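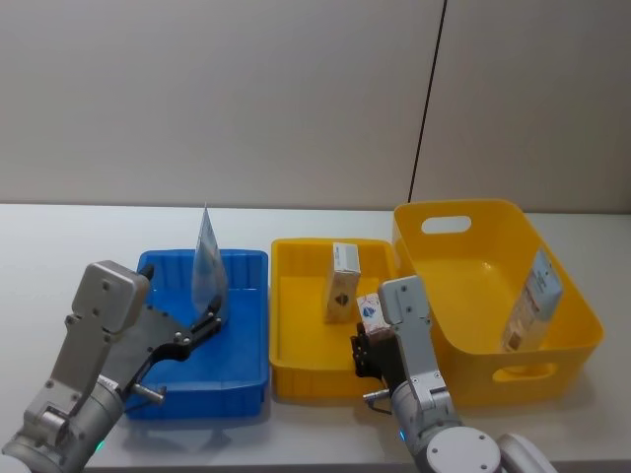

September, 8:15 a.m.

The Sterkside station was handed over to collection this morning, following the calibration checks carried out yesterday evening. Both arms returned to their home positions within tolerance. The left wrist had shown a small drift last week and was checked a second time before the operators began.

The current task is sorting small packaged goods between two shallow trays and one deep basket. Each example begins with the operator's spoken instruction, which is recorded together with the arm positions and the camera views. It ends when both grippers are open and clear of the containers. The target agreed with Lunow is 3,000 accepted examples. Examples stopped by the operator are kept in a separate folder and do not count toward that number.

11:40 a.m.

The morning session produced 173 accepted examples. Toon Dekker operated the arms for the first part and I took over after the break. We followed the revised instruction sheet, under which the operator may use either arm for the middle tray. The earlier sheet assigned that tray to the right arm only, and De Bruijn had remarked in the last review that the trained policy would not reach across with the left arm even when the right one was occupied.

Boxes remain the easier items. Bags are slower. The operator must choose a fold that will hold and close the fingers without pushing the bag flat, and different operators make different choices. I have asked that this variety be kept. Dekker would prefer a single agreed grasp for bags, at least for the first training run, and his reasons are set down in the review notes. The question is to be settled with Standisley, who will receive the data and must train on it.

2:30 p.m.

Collection was paused for the change of items. The sheet calls for a new arrangement after every 6 examples, and in the late morning this had not been observed: one arrangement was used for almost 300 frames of idle time and then for a further run of examples without being changed. I have marked the run for review. It may still be of use as a test of repeated placement, but it should not enter the main set without a note.

The deep basket continues to give difficulty. When an item is released high above it, the item lands at a different angle each time, and the closing view often shows only part of the label. Operators have been asked to lower the gripper below the rim before opening it. This adds time to each example - a cost I consider acceptable.

5:20 p.m.

The afternoon session closed without faults. The recordings have been copied to the shared store and the copy has been verified against the station. Labels for the morning session are complete except for the marked run.

For tomorrow: repeat the left wrist check before the first session, print the instruction sheet with the new wording on release height, and obtain a reply from Standisley on the bag grasps. Dekker has the station key.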